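革を縫う練習と、12月の手の荒れについて

最終更新:12月

12月 金曜日 文・Laine Adomaitis

革の手縫いを始めて三度目の冬になる。今年は財布を二つと、鍵入れを一つ、それから途中で止まっている肩掛け鞄がある。鞄は夏に裁断まで終わっていたのに、縫い始めたのは先月だった。縫い穴の数を数えたら片側だけで268あり、それで気が重くなって放っておいたというのが本当のところだ。

縫い方は二本針の平縫いだけで通している。一本の糸の両端に針をつけ、同じ穴に左右から通して引き締める。ミシンの縫い目とちがって、途中で一か所切れても全部がほどけることはない。そのかわり遅い。私の場合、調子のよい晩で60目、悪い晩はその半分も進まない。

去年までは菱目打ちで開けた穴にただ針を通していた。今年の春、革のことを教えてくれているBegoñe Carrascoに財布を見せたら、裏の縫い目が波打っていると言われた。表はそろっているのに裏が波打つのは、針を入れる順番が途中で入れ替わっているせいらしい。自分では同じように縫っているつもりだったので、試しに端切れで一列縫い、一目ごとに手の順番を書きとめてみた。三か所で左右が逆になっていた。どれも糸が絡んで手を止めた直後だった。
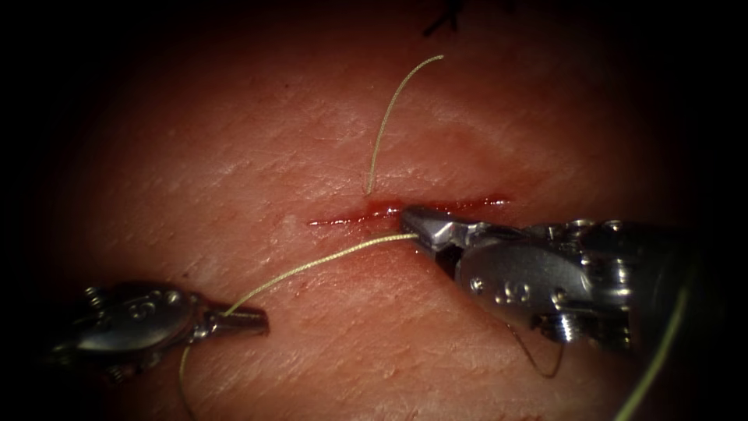 それからは、手を止めるときの決まりを作った。必ず右の針を抜いて締めたところで止める。途中で電話が鳴っても、その一目は最後までやる。もうひとつ変えたのは線の引き方で、銀ペンをやめて、ディバイダーで縁からの幅を取るようにした。細くまっすぐな切れ込みが一本入っているだけでも、面の皺や小さな毛穴のようなものより先に目がそちらへ行く。革でも同じで、表面に細かい皺やトラがあっても、けがいた線がはっきりしていれば穴の列は曲がらない。逆に線が薄いと、皺のほうに引っぱられて穴がずれていく。鞄のかぶせの部分は腹に近い革で皺が多く、ここだけは線を二度引いた。

道具

針は先の丸いものを使っている。最初に買ったのは普通の縫い針で、糸を割るうえに指に刺さった。いま使っている糸はSempleの麻糸で、蜜蝋は自分で引く。蝋が少ないと糸が毛羽立ち、多いと穴のまわりが白くなる。冬は部屋が寒くて蝋が硬いので、手のひらで少し温めてから引いている。

革を挟む木の台はHiktonの中古を買った。股に挟んで使う型で、締める力を足で変えられる。口のところに薄い革が貼ってあったのが剥がれていたので、余っていた豚革で貼り直した。貼り直す前は、挟んだ跡が鞄の側面に二本残った。油を入れたら一本は消えたが、もう一本はまだある。

菱目打ちは四本目と二本目を持っている。まっすぐなところは四本目、角は二本目。厚いところでは菱錐を一つずつ刺す。錐は研がないとまったく使いものにならない。買ったままの状態で使えると思っていた時期が長く、そのあいだに左手の人差し指をずいぶん傷つけた。

固い糸を引き抜くときに小さなペンチを使うことがある。ペンチで針をつかむと折れやすいのであまり勧められないと言われているが、四枚重ねになる持ち手の付け根は指だけでは抜けない。斜めに引くと折れるので、穴の向きに沿って引く。今年折った針は五本で、全部持ち手のところだった。
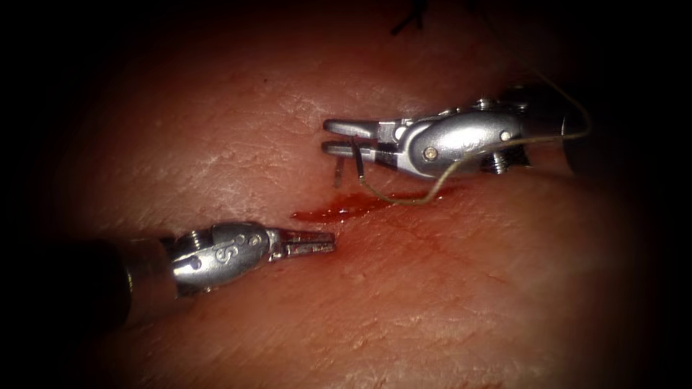 手の荒れ

縫い物とは別の話になるが、12月に入ると指先が割れる。親指の爪の横と、糸を巻きつけて引く小指の側面がいちばんひどい。割れたところに麻糸が当たるとかなり痛く、去年はそのせいで二週間ほど縫わなかった。

今年やっていることを書いておく。

・縫う前にはハンドクリームを塗らない。革に染みがつく。ヌメ革は特に目立つ。
・終わったら石鹸で洗い、水気を拭いてすぐに塗る。蝋が残っていると塗っても入っていかない。
・小指には薄い革の指サックをはめる。鞄の端切れで作った。二枚目でようやく寸法が合った。
・寝る前に綿の手袋をする。朝には片方がなくなっている。

クリームはJostineのいちばん安い缶を使っている。匂いが強いという人もいるが、私は気にならない。高いものも試したことがあり、割れ方に差はなかった。指サックのほうは効果があって、今年はまだ小指が割れていない。親指は割れた。

鞄の進み具合

今の時点で片側は縫い終わり、もう片側は131目まで来た。残りは137目で、一晩60目としても三晩かかる。年内に胴を終わらせて、年が明けたら持ち手をつけるつもりでいる。

途中で糸を一度継いだ。長さは縫う距離の四倍を見ておけば足りると聞いていたが、マチの厚いところで思ったより食われて、底の角の手前で足りなくなった。継ぎ目は三目重ねて、内側で焼き止めた。麻糸はきれいに溶けないので、本当は糊で止めるほうがいいらしい。次はそうする。

コバはまだ何もしていない。やすりをかけて、布海苔で磨いて、また繰り返す。前の財布は三回でやめたら半年で毛羽立ってきた。鞄は財布より長いので、同じ回数でも時間がかかる。先に縁を70番手の粗い紙で落とそうとして、一度削りすぎて縫い線に近づいてしまったことがあるので、今度は細かいほうから始めようと思う。

金具は真鍮を注文してある。Olidleyの店で取り寄せになり、入るのは来月と言われた。色の違うものならすぐ渡せるそうだが、鍵入れと揃えたいので待つことにした。

最近の記事
・鍵入れの型紙を直した
・蜜蝋の引きすぎ
・菱錐の研ぎ方、二回目
・Olidleyの店で端切れを買う
・財布の内側、縫い直し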